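Does a dearer blush last longer? Group project report, Cosmetic Retail module
Rania Rizk, Agustina Maldonado, Henrik Hollmann
Supervisor: Mei-kuen Ho

Why we asked

Jodis sells a powder blush with "all-day colour" on the lid. Suwannarat sells one for less than half the price and promises nothing. We doubted the lid.

What we did

In February 86 students wore one brand on each cheek from 9 am. Neither tub was labelled. At 5 pm a second student scored both cheeks from 0 to 7 against a printed colour card. We left out anyone who had touched up at lunch, and 57 people remained. That is a big loss, and we don't think the "all-day" claim was ever tested on people who eat, sweat and rub their faces.

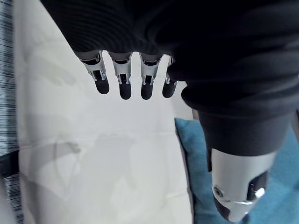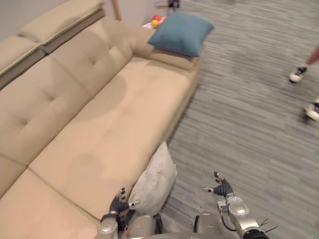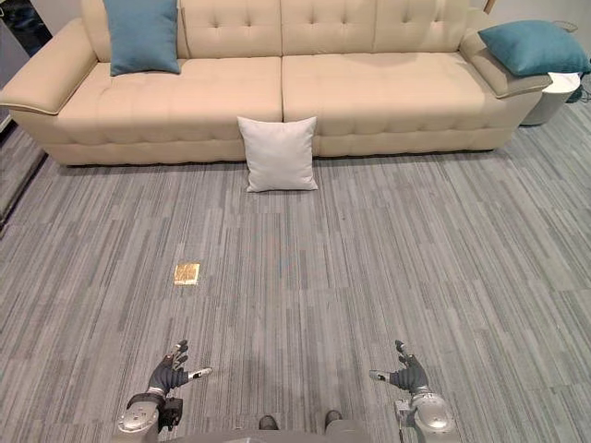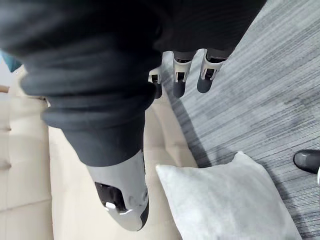 Results

The average score was 4.1 for Jodis and 3.9 for Suwannarat. Two scorers looking at the same cheek often differed by a whole point, so we would not pay extra for 0.2. Dry skin kept both powders longer — or so the wearers told us, as we had no way of measuring it.

The shop survey

We also asked 177 shoppers in Grenach which blush they would expect to last. Over half picked Jodis from the packaging alone. Agustina thinks the heavier lid did it. Henrik puts it down to the price sticker, and our questions were too vague to settle the matter.

Weak points

One shade only, one day only, and the colour card was printed on an office printer that leans pink. Lurdes Cunha kindly lent us a better card, but it came after the scoring was finished.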